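Sun hats are awkward to store. Stacked too high, the brims curl, and by spring the whole pile has to be steamed back into shape. Dreven, a rental shop that keeps 700 hats for garden parties and summer weddings, sorts its stock by color every December – beige in one container, green in another.

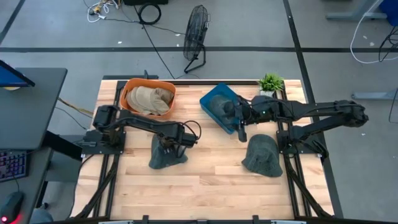
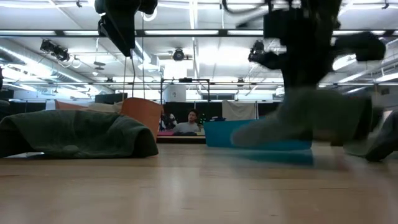 Green on the tabletop, with orange and blue bins for sorting.

Before They Go Away

Brush each hat with a soft brush, starting at the crown. Put no more than six in a bin and leave the lid off overnight. Fabric hats can be folded once – straw ones can't.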